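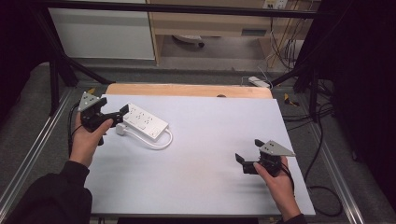
Figure 2. Two hand-held grippers in use over a white work surface with a power strip.

4. How the equipment budget moved through the college

4.1 The request season

We turn now to the part of the year that our interviewees talked about most, and with the most feeling, which was the stretch between the first call for equipment requests and the meeting at which the governing board votes on the operating budget. At Rundarmont College that stretch begins in November. Departments receive a short memo from the budget office, along with a spreadsheet that has changed its layout nearly every year in living memory, and they are asked to list what they would like to buy, what they need to replace, and what they could live without if they had to. Most people we spoke with filled in the first two columns and left the third one blank.

In the year we followed, departments submitted 138 separate requests. Of these, 136 reached the dean's review, the other two having been withdrawn by the departments themselves before anyone outside had read them. We mention this small difference because it surprised us. Going in, we had expected to find a good deal of early pruning, with chairs quietly dropping weaker items so as to protect the stronger ones. Earlier writing on college budgeting, including our own, has tended to assume that this happens. At Rundarmont it hardly happened at all, and when we asked why, the chairs were quite open with us. Dropping an item, one of them said, "just tells people upstairs that you didn't mean it in the first place."

The requests themselves were a wonderful mixture, and we confess we enjoyed reading them more than we had planned to. There were microscopes and kiln shelves, a replacement piano bench, teaching-lab hardware of every sort, and a long and rather touching plea for better chairs in the reading room. Justifications ran from a single line to several pages. Length had little to do with cost. The piano bench received two full paragraphs, while one of the most expensive items on the list was explained with the words "current one is old."

4.2 Reading the requests

The dean's review took place over nine meetings, and we were kindly allowed to sit in on all of them. The group worked from a ranking sheet that everyone called the Prallum, after the consulting firm that had drawn it up for the college some years before. The sheet asks reviewers to score each request on student use, safety, and fit with the strategic plan, and then adds the scores together. On paper it is a tidy procedure. In the room, things went differently, and we think the difference matters a great deal for anyone trying to understand how a public college decides what it values.

What we saw, again and again, was that reviewers talked first and scored afterward. Someone would read the item aloud, someone else would remember a visit to that department or a conversation at a retirement party, and by the time pencils were picked up the matter was more or less settled. The scores then followed the talk. We don't wish to make this sound improper, as the talk was often thoughtful and drew on a great deal of knowledge that the sheet had no way to hold. Still, it did mean that departments with a friend in the room had their requests told as stories, and departments without one had theirs read out as line items.

Letay Kassa, who chaired the review that year, was well aware of this. In our second interview she described it as the thing she worried about on the drive home. Her own remedy was to ask, for every request that got no discussion, whether anyone present had ever set foot in the space where the item would be used. Quite often the answer was no, and on several of those occasions she held the request over to the next meeting so that somebody could go and look. These visits were short and informal, and they left almost no trace in the paperwork, but five of the chairs we interviewed brought them up without being asked, and always gratefully.

4.3 From the dean to the board

Once the review was finished, the ranked list went to the finance office, where Spyros Milošević and his staff folded it into the draft operating budget using a planning program called Fendow. At this point the individual requests disappear from view. The board's packet shows equipment as one line under instruction and another under academic support, with a footnote giving the change from the year before. A board member who wished to know about the piano bench would have had to ask, and in the public session we attended, no board member asked about any single item.

We had some lively disagreements among ourselves about how to read this. One of us took it as a sign that the board trusted the work done below it, and there is good support for that view in the interviews. Another felt that a board can hardly be said to approve what it cannot see. Milošević, when we put the question to him, smiled and said that the old packets used to list everything, and that the discussion of the list had once run past 11 p.m. and settled nothing. The change to a summary line was made soon after, with the faculty senate's blessing, and he had not heard a complaint about it in his time at the college.

The faculty we interviewed were less settled in their minds. Several told us they watched the board meeting online, waiting for some mention of their department, and came away unsure whether they had been funded. Award letters did not go out until weeks later, and in the Gashi Building, where three departments share an office suite, a chair learned of her own award from a colleague across the hall whose letter had come first. We return to this gap between approval and notice in Section 5, where we compare it with the way the college announces changes to tuition and fees.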